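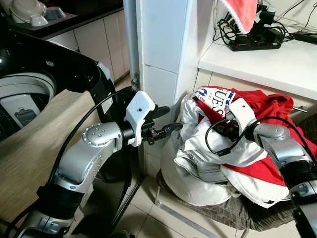 Larusov brings its two-armed laundry helper to homes and small guest houses this August

Anyone who has ever come downstairs to a heap of washing waiting on the floor will know the sinking feeling that goes with it, and it is a feeling the team at Larusov have spent a good long while thinking about. We are very pleased to announce that Ulteo, our two-armed helper for the laundry corner, will be available to hire from August through our partners at Grurden.

Ulteo is made to work in the rooms people already have. Plenty of us do our washing in a corner of the kitchen, with the worktop on one side, the cupboards on the other and not a great deal of floor in between, and it was in rooms like these that we wanted it to earn its keep. Each arm ends in a simple black gripper with two fingers, held in a white 3D-printed mount, so one arm can take hold of a fold of clothing while the other stays open and ready. It is meant for top-loading machines with the lid up, and for clothes in a pile, just as they tend to land!

"My mother ran a guest house and I think I spent half my childhood carrying sheets about," said Rodica Crăciun, who leads the Ulteo project at Larusov. "Clothes are awkward things to pick up. They slide, they tangle, a sleeve goes one way and the rest goes the other. We have been patient with it, and I'm ever so proud of where we have got to."

The hire price is £378 a month, which covers delivery, setting up in your own room and a visit from a Grurden engineer whenever one is needed. The shortest hire is 2 months, and the telephone helpline is open 365 days a year from 7 in the morning.

Wendy Fothergill, head of customer care at Grurden, said: "We'll come and have a proper look at your room first, have a chat about how you like your washing done, and tell you plainly if we think it won't suit. Some kitchens are just too tight, and we would far sooner say so over a cup of tea than after the van has been."

Bookings for home visits are open now through Grurden, and guest houses with more than one machine are asked to mention this when they get in touch. Press enquiries should go to the Larusov press desk at Sithole House.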